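Notebook: Temba cell, hand-guided teaching
Entry for September, afternoon session
Recorded by: Revathi Pinto
Present: Kipchumba Makokha, Peninah Kaijage

Purpose. To continue recording demonstrations for the disassembly sequence, under the plan agreed with Dotora. The operator guides the arm by hand for the approach and by remote control for the final closing of the fingers. Joint positions, gripper width and wrist camera are logged for every run.

Start of session. Arm powered up at 1:15. Payload setting checked and found to be still at the value for the old gripper; corrected before any free-drive motion. With the old value the arm drifted upward when released, which accounts for the uneven approach paths Peninah reported in the last batch. Those runs are to be flagged, not deleted, until Siu-ming Chien has looked at them.

Work stations. Two are in use: the gray fixture board with memory, CPU and drive positions, and the open desktop tower. Operators are to learn each grasp on the board before attempting it in the tower. 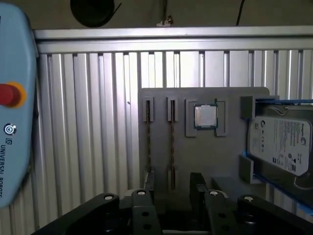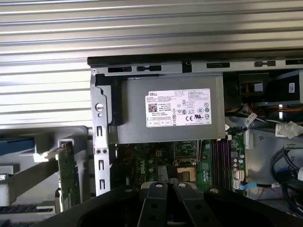 Wrist camera views. First: fixture board, with RAM modules, CPU and Seagate drive in place. Second: open tower, Dell label on the power supply.

Runs. Kipchumba recorded 26 demonstrations on the fixture board, all of the memory grasp. Peninah recorded six in the tower. The running total for the Temba set is now 1162, against a target of 3000.

Observations.
1. Free-drive is satisfactory down to the last few centimeters. After that the operator's hand tends to push the wrist sideways, and the fingers meet the module at an angle. Remote control at reduced speed gave straighter approaches.
2. In the tower the operator cannot see past the gripper from a standing position. Peninah worked from the wrist view alone for her last two runs and preferred it.
3. Pauses at the changeover from hand guiding to remote control are being logged as part of the demonstration. Kipchumba measured one at 32 seconds. A policy trained on these would learn to wait. Trim before export.
4. The remote's close command is too coarse for the CPU. No CPU runs were kept.

Open items.
Nokuthula Tshabalala to add a marker key so that changeover pauses can be cut automatically.
Payload value to be written on the start-up sheet.
Ask Climham whether the finer trigger for the remote can be supplied before the next tower session.
Drive tray grasp not attempted. Carry forward.

Session closed 4:40. Logs copied to the Ploltham server, checksums not yet compared.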